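Magdolna Dobos
@dobospots
January 2023

1/
A few people have asked how to tell early Zandel stoneware from the later pieces. I have been buying it for a long time and I still get it wrong now and then, so take this as one collector's notes.

2/
Zandel was a small factory in Vistbridge. It made kitchenware first: crocks, pie dishes, plain jugs. The art line came later, under a designer who signed only as Győri. Most of what sells today is from the art line.

3/
Start with the foot. Early pots have an unglazed foot ring, fairly wide, with a gray-brown clay you can see and feel. Later pots are glazed nearly all the way down and the ring is thin. If you run a thumb over it and it catches, that is a good sign for an early one.

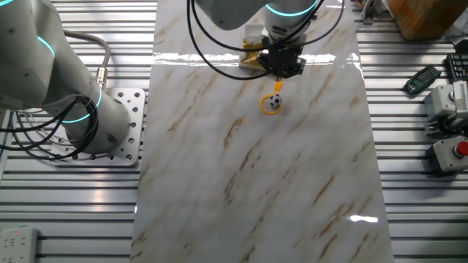
White robot arm with cyan light rings, mounted on a perforated base plate.

4/
Next, the mark. There are two impressed marks and one painted one. The impressed Z in a circle is first. The full word ZANDEL, also impressed, replaced it. The painted mark is on the Sina range and almost nowhere else.

5/
Shape numbers are pressed in beside the mark. 155 is the squat vase with the two small handles. 589 is the tall bottle. They ran in order of design, so a low number tells you when the shape was drawn up. It does not tell you when your pot was made. Shape 155 stayed in the catalog for years.

6/
This trips up a lot of sellers. I have seen a 155 with a late glaze listed as "first year of production" more than once. Look at the glaze and the foot before you believe the number.

7/
Glazes. The oatmeal one with brown specks is early. The dark green that breaks to rust at the rim comes in the middle. The flat matte blue is late, and it is the one that turns up most. Prices for matte blue are too high right now in my opinion.
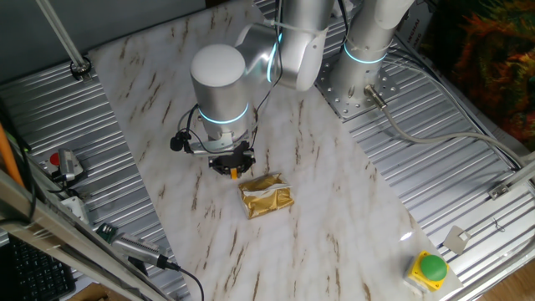 8/
The Sina range is the exception to most of what I just said. It was tin-glazed and painted by hand, with leaves and fish mostly, and the body is a softer, pale clay. It chips easily. Look along the rim with a lamp held low and you will find the touch-ups.

9/
Painters added their initials under the mark on Sina. I have a list of eight sets of initials and names for only three of them. If you own a piece with K.L. on it, please send me a picture of the base.

10/
The highest shape number I have handled myself is 769, a covered jar. A dealer told me they go higher. I have not seen one, and the last printed catalog I own stops before that, so I leave it open.

11/
On damage: a hairline in the stoneware is worth knocking a third off the price. On Sina I would knock off half, or pass. Factory flaws are a different thing. Small kiln kisses and pinholes are common on the early pots and I don't mind them at all.

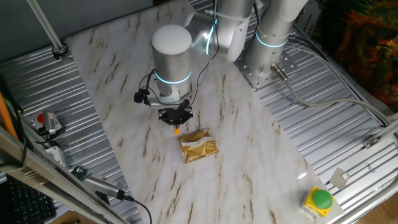 12/
Fakes. I don't know of any made on purpose. What you do see is unmarked studio pottery sold as "attributed to Győri" because it is brown and has a handle. Győri pots left the factory with a mark. I have never had an unmarked one I was sure of.

13/
Paper labels survive sometimes. They are oval, cream with black print, and they were stuck on the side, low down. Don't soak them off. Don't put the pot in the dishwasher either, which somebody did to a very nice 589 I sold them.

14/
For reading, there is not much. The museum in Vistbridge put out a thin booklet with the shape drawings, long out of print. My copy is missing the back cover and two pages of bowls. If anyone can scan the bowl pages I will pay for the postage or the coffee.

15/
I'll do a separate thread on the kitchenware in May, when I have the crocks out of storage. Questions about marks are fine in the replies. I don't do valuations.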